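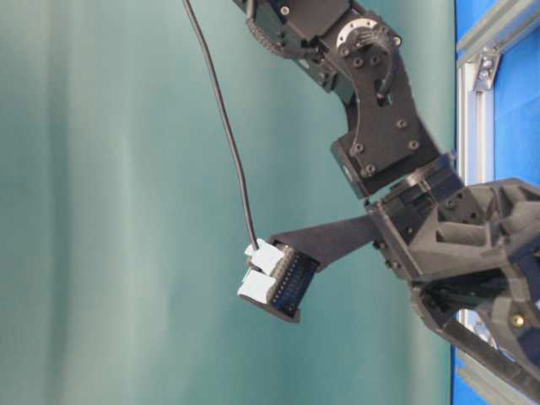 Who can test recipes for the Doranora soup book?

Anyone over 18 who cooks at home, has a working stove, and is willing to write down what happened. You do not need training, fancy pots or a big kitchen.

Doranora is a cookbook of everyday soups, and we are looking for up to 100 home cooks to try the recipes before they go to print. There are 66 of them. They came to us from grandmothers, night-shift nurses, school cooks, one retired ferry captain and a whole lot of people who swore they had never measured anything in their lives. We have spent the past year turning handfuls and splashes into cups and spoons, and now we need to find out if we got it right!

The book is edited by Simin Salehi, with recipe writing by Kourosh Yazdani. Both of them know these soups far too well by now. Kourosh can make the barley and lemon one half asleep, so he will never notice if a step is missing. You will.

What you will do

Each tester gets six recipes. You cook each one once, exactly as written, and fill in a short form afterward. If you think it needs more garlic, please make it with the garlic we asked for first, then tell us. (You are very welcome to add the rest of the bulb to your own bowl once the form is done.)

The form asks things like:

How long did it take, from getting out the knife to sitting down?
Was there any ingredient you couldn't find, and what did you use in its place?
Where did you stop and reread a step?
How many people did it really feed?
Would you make it again on a weeknight?

We love long answers. One of our early testers wrote a page and a half on a lentil soup and we rewrote the recipe from top to bottom as a result. We also love short ones. "Too thin, simmer longer" is a perfectly good note.

The first recipes go out in December and all six should be cooked and written up within 10 weeks. You can spread them out evenly or have one big soupy weekend, whatever works for you. Recipes go out on Friday so there is time to shop. 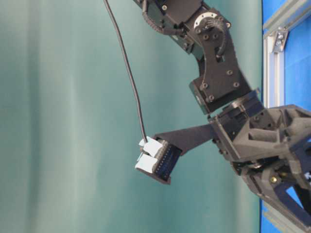
Who we would like to hear from

People who cook most nights and people who cook twice a month. Parents with a toddler hanging off one leg. Students with one burner and a dented saucepan. People who cook for a crowd at a church or a union hall, and people who cook for one and freeze the rest.

We are especially short of:

Testers who live above 4,000 feet or so, where beans take forever
Testers with electric coil stoves
Testers who have never made soup from scratch before
Testers who keep a halal, kosher, vegetarian or gluten-free kitchen
Testers who live far from a large grocery store

That last group matters a lot to us. Several recipes call for dried limes or fresh fenugreek, and we want every one of them to have a swap that tastes good and that you can buy in a small town. Negin Safavi is putting together the list of swaps and she would be thrilled to know what your nearest store has on the shelf.

You can test with a friend or a partner. Just send one form between you, and put both names on it so that we can thank you both in the book. Teenagers are welcome to help an adult tester, and if your household includes a picky eater, please report what they said word for word.

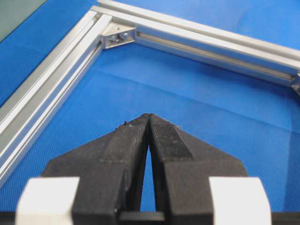
We will do our best to match recipes to what you like and what you can eat. When you sign up you can tick off anything you want to avoid, from shellfish to cilantro, and nothing on that list will be sent to you. You can also say which kinds of soup you would enjoy most. There are brothy ones, thick ones, cold ones for summer, a couple of sour ones, and a pumpkin soup with walnuts that Simin Salehi calls the reason the book exists.

What you get

A printed copy of the book, your name in the back, and a grocery refund for each recipe you finish. Keep your receipts! A photo of the receipt is fine. Refunds are sent once a month.

Testers also get an invitation to the soup supper at Wukuvari, the little dining room where the book got its start. It's a long evening with too much bread, and you can finally meet the people whose recipes you have been cooking. If you can't make it in person, we will send you the menu so you can cook along at home.

This is not a paid position, and you can stop at any point without giving a reason. If you only manage two recipes, send us those two. They still help.

A few rules

Please don't post or share the recipes before the book is out. The families who gave them to us agreed to that and we would like to keep our word. Pictures of your finished soup are fine to share, and we hope you will.

Please don't test while sick. You need your nose for this job.

Please tell us about failures. A burned pot is useful, and so is a soup that everyone at the table quietly left behind. We have thick skins and we would much rather hear it from you now than read it later from a stranger who bought the book.
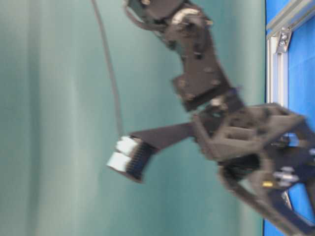
Robotic arm in front of a teal-green fabric backdrop.

How to sign up

Write to Relu Zamfir at the Doranora desk with:

Your name and the town you live in
The kind of stove you have
Any foods you can't or won't eat
A few lines about the last soup you made, good or bad

If you have never made one, tell us about the last soup you ate. Canned counts.

Relu answers every message, usually in the evening after 6 p.m. We will fill places as we go, keeping a mix of kitchens and experience levels, and anyone who doesn't get a place in the first group goes on the list for the dumplings chapter, which still has to be tested in full. Bring a rolling pin for that one.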